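Working with Bagged Cement and Concrete Mix: Advice for Home Workshops

Published by Katona Building Materials, Customer Information Service
Apr 21, 2021

The Customer Information Service receives many inquiries each spring from households preparing to repair steps, set fence posts or level a workshop floor. The following advice applies to all bagged products in the Katona range, including Sirkitier general-purpose cement and Flellent ready-to-use concrete mix. Customers using products from another manufacturer should follow the directions on the bag.

Storage

Cement begins to harden as soon as it takes up moisture, including moisture from the air. Bags should be kept indoors on a pallet or on boards, clear of outside walls, and covered with plastic sheeting. Stacks should be no more than 11 bags high. Place new deliveries at the back and use the older bags first.

A bag that has been opened should be folded down tightly, sealed inside a heavy plastic sack and used within 30 days. Small lumps that crumble between gloved fingers are acceptable for minor work. Hard lumps indicate that the cement has begun to set, and the bag should not be used for posts, steps or anything else that carries a load.

Mixing

Measure the water before adding it. Pour in most of the amount stated on the bag, mix thoroughly, and add the remainder a little at a time until the mix holds its shape on the trowel. Excess water makes the mix easier to spread but leaves the finished surface weak and dusty.

Prepare only as much as can be placed in the working time printed on the bag. A mix that has started to stiffen must be discarded – adding water at that stage does not restore its strength.

Protection

Wet cement is caustic and can cause serious burns. Wear waterproof gloves, long sleeves, boots and eye protection, and a suitable dust mask when emptying bags. Wash splashes from the skin immediately with plenty of clean water. If cement enters the eye, rinse at once and seek medical attention.

Curing

Cover fresh concrete with plastic sheeting or damp burlap and keep it moist for the first week. In hot or windy weather the surface should be checked morning and evening. Work planned for January or any other cold month should be postponed if frost is expected, unless the area can be kept warm throughout.

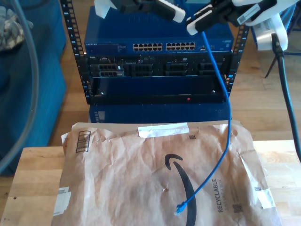
Indoor floors should be given the same care. Close doors and windows against drafts during curing, and consult the technical sheet for the floor covering before laying tile or wood over new concrete.

Cleaning tools

Rinse trowels, buckets and mixing paddles before the residue hardens. Collect the rinse water in a tub, allow the solids to settle and dispose of them as directed by the local waste authority. Cement water must never be poured into a household or street drain.

Further information

Technical sheets are available at the Grivanmont depot, counter 2. Written inquiries should be addressed to Dénes Fekete, Customer Information Service, quoting leaflet number 1712 and the batch code printed on the bag.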